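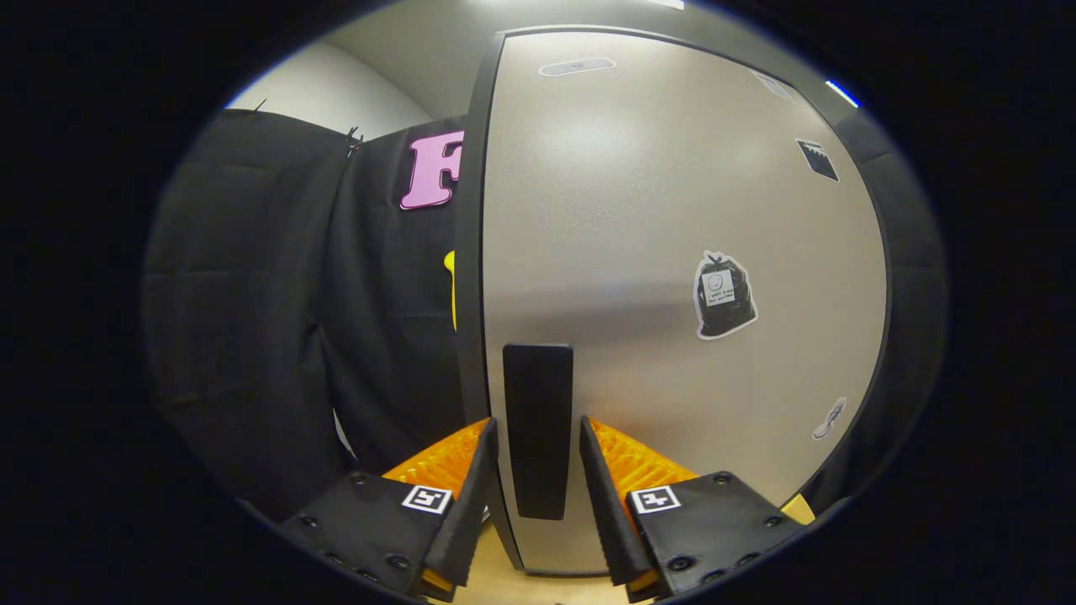
4 min read

Looking after a hand-held gripper

Wipe the jaws before anything else. Grease from door handles packs into the teeth, and a dry toothbrush gets it out faster than a cloth. For stubborn spots use a little dish soap on the brush, then let the jaws dry open.

Check the orange pads next. Squeeze each one and look between the ribs for splits. We change ours every March, both sides together, so the grip stays even.

Screws along the finger plates work loose with use. Go around with a hand driver and stop when they're snug. Zoltán Juhász stripped 5 of them with a power driver at the Hemville shop, and drilling those out took until 4 in the afternoon.

Clean the square markers with a barely damp cloth. No glass cleaner, it dulls the black. If a corner lifts, replace the whole marker and recalibrate.

Before a session, close the fingers on a fridge handle and pull gently 12 times. If the jaws slip or one finger lags, go back to the screws.

Store it with the jaws open.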